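# Schubladen, Zwischenstand November

Kurz, weil gleich der nächste Lauf startet. Simulation, zwei Hände, Kommode mit drei Schubladen, unterste offen.
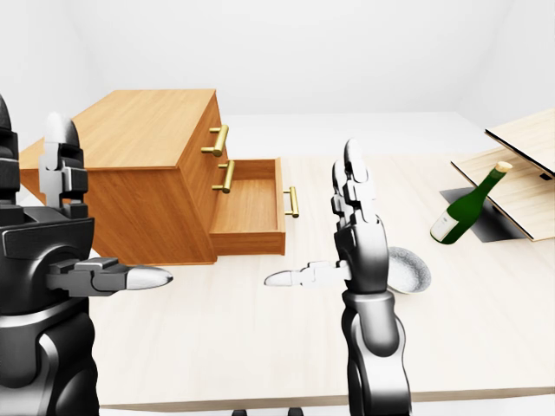

## Was sich geändert hat

Bisher: eine Policy für alles, Öffnen, Ablegen, Schließen. Lief mäßig. Jetzt zerlegt in Phasen, jede Phase bekommt ihren eigenen Zielzustand, Umschalten macht ein kleiner Klassifikator auf den Gelenkwinkeln plus Kamerabild. Idee stammt von Lertchai Paisan, der sowas in Sistthorpe schon mit Greifern probiert hatte. Mit Fingern ist es zäher.

Trainiert auf 1.137 Demos, alle in der Simulation teleoperiert. Davon 9 rausgeworfen, da war der Zeitstempel kaputt (mein Fehler, Logger zu spät gestartet).

## Zahlen

Je 40 Versuche, gleiche Startposen:

- alte Policy: Schublade zu in 22 Fällen
- mit Phasen: 31
- mit Phasen, aber ohne Kamerabild im Klassifikator: 17

Die letzte Zeile hat mich überascht. Dachte, die Gelenkwinkel reichen fürs Umschalten. Reichen nicht, er schaltet viel zu früh auf "Schließen" und der Daumen drückt neben die Front.

## Offen

Griffe. Runde Stangen, wenig Platz dahinter, Finger rutschen beim Ziehen seitlich weg. Reibwert hochdrehen hilft, ist aber geschummelt. Toivonen meint, Kontaktmodell tauschen, kostet mich vermutlich die halbe Geschwindigkeit. Hab ich noch nich gemessen.

Außerdem nur 6 Seeds bisher, also bitte nichts davon zitieren. Die Varianz zwischen den Seeds ist hässlich, Plot kommt nach, wenn Wallow (unser Rechenknoten) wieder frei ist.

Nächster Schritt: mittlere Schublade, gleiche Gewichte, kein Nachtraining. Konfigs liegen im Repo unter druria/phasen, README ist veraltet.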